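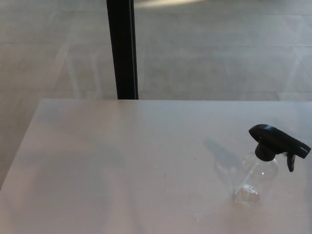
Spray bottle with a black trigger head on the white work table at Prindberg.

Kadance, the home-built bottle handler, gets its first open evening

Prindberg shared workshop, 2020-10-14

I'm Piret Lūse, and I've been building a machine called Kadance at Prindberg since July (well, building it, taking it apart, and building it again). It's a small arm for handling bottles at home — picking them up, turning them, and one day putting a sprayer head on without my help. I'm so happy to say it's ready for visitors!

The arm has 4 joints and a gripper I've redesigned more times than I'd like to admit. The parts cost me 722 dollars, and a good chunk of that went to motors. Gondell is the name I gave the control program, which runs on an old laptop with a cracked hinge. Rezaei is the gripper, now on its third set of soft pads, and those pads are my favorite part of the whole build.
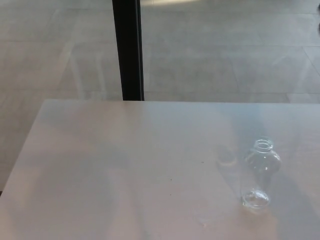
Clear plastic is what kept me at the workshop late all summer. My first version of Gondell looked for a solid shape, and that worked fine on soup cans and paint tins. Then you stand an open bottle on a pale table and there's hardly any body to look at, just some thin highlights, the ridges on the neck and that bright oval at the base. So I rewrote the search to start with the neck and base and guess the middle from there. In my last practice run of 86 tries, the arm got a clean grip on 80. The misses were mostly tips and slides, and I'm still working on them.

At the open evening I'll run Kadance on clear bottles, with and without their tops, and you're welcome to bring one from your own kitchen (please rinse it first!). I'll have the spare gripper pads out too, so you can squeeze them and tell me what you'd change. The plans and parts list are free to copy.

Entry is free and the doors open at seven. For the date, directions or a chat about motors, ask for Piret at the Prindberg front desk.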